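Print | E-mail
3 min read
Filed under: Grief & Remembrance, Poems and Writing

Re: [Trokville Writers] Do the memorial poems have to rhyme?

> I've read through the drafts for the November reading and I think we should
> ask for rhyme. People who are grieving want something they can hold on to.
> Free verse just sounds like a letter somebody forgot to post. Also Uvico will
> print the booklet if we keep it to 300 lines, and short rhymed pieces would
> help us get there.

I'm not convinced. I've sat through four of these readings now and the rhymed ones are where my attention wanders, mostly at "heart" and "apart". You can hear the second word coming from a long way off, and the dead person disappears behind it.

The poem I still remember from the Cortés evening had no rhyme at all. It was six lines to a mother, and it spent two of them on her terrible coffee. I don't know what a rule would have done for that one. 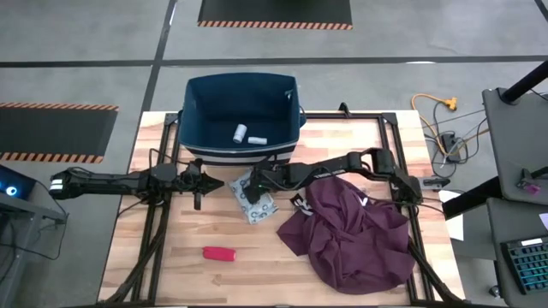 Two small white pieces at the bottom of the striped bin.

As for the line count, who came up with 300? I'd like to see that from Uvico in writing before we start trimming anybody's farewell to fit. The Drirkau group was told something similar and ended up paying for the extra pages anyway.

I'm also doubtful about "what grieving people want". Some want a hymn. Some want to swear. When my brother died I couldn't read anything that sounded finished, and a tidy couplet would have gone straight in the recycling – sorry, but it would have.

If somebody's draft rhymes, fine, leave it alone. I'd vote against asking for it. Can we have the revised deadline as well, please? The last message gave two different ones.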